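Vesstead Youth Livestock Club
Minutes of the regular meeting, 29th January
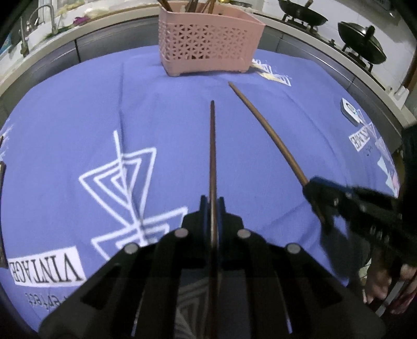
Two chopsticks, a pink basket and the blue-violet tablecloth

The meeting opened with the president in the chair. A quorum was present. The secretary read the minutes of the last meeting and they were approved with one correction: the rabbit hutch scales belong to the club, and should not have been listed as on loan.

Animal placement
The club has families who live in town and want to raise an animal but have no land. The Pruneck farm has offered pen space for sheep through the end of the fair season. The farm will supply water and fencing. Families will supply feed, bedding and daily care. The farm asks that members come before school or before supper, and close the lane gate every time.

There was discussion on who feeds when a family is away. It was agreed that each family must name a backup from within the club before the lamb arrives. The form will be changed to add a line for this.

A parent asked whether goats could go in the same pens. The answer for this year is no. The mineral the sheep get is low in copper and the farm does not want to keep two kinds on hand. Goats may be looked at again in October.

Moved and seconded to accept the Pruneck offer with the conditions above. Carried.

Rabbits and poultry
Members in town were reminded to check their own city and subdivision rules before buying stock. The club cannot do this for them. The rabbit leader has a copy of the Vesstead ordinance and will bring it to the next meeting. It covers hens and rabbits but says nothing on quail. The secretary will write to the city office and ask.

Tattooing of rabbits will be done at the next work day. Bring the rabbit in a carrier with the pedigree if there is one. Members with new rabbits should keep them apart from their other stock until then.

Feed order
Sterkamo has sent its spring price list. Lamb starter is up and rabbit pellets are the same as last year. Delivery is free on orders of 200 dollars or more, so the club will again put in one order together. Orders need to reach the feed leader in writing with payment. Text messages got lost last time and will not be taken.

The last delivery came with two torn bags. Sterkamo has credited these to the club account.

Halter and showmanship practice
Practice will be held in the Pruneck machine shed once the floor is cleared. Halters are available to borrow – sign them out on the sheet and sign them back in. Several from last season are still missing and members are asked to look in their trunks and tack boxes.

Roman, the club's practice wether, is healthy and will be used again for first-year members. He needs his hooves trimmed before then. An older member offered to do it and show the younger ones how.

Record books
Record books were handed back with comments. The most common problem was feed costs entered as a single total at the end. Entries should be made as the feed is bought. First-year members may use the short form. The record book leader will stay after the next meeting for anyone who wants help.

Trailer
The club trailer needs new floor mats and a taillight. Moved and seconded to buy both from the equipment fund. There was a question on whether the mats could wait until summer. The vote was taken and the motion carried with two opposed.

Other business
The bake table at the seed swap needs more pies and fewer cookies. A sign-up sheet went around and is now with the secretary.

Members were asked to wash their boots before visiting another family's pens.

The meeting was adjourned. Refreshments followed.

Respectfully submitted,
Club Secretary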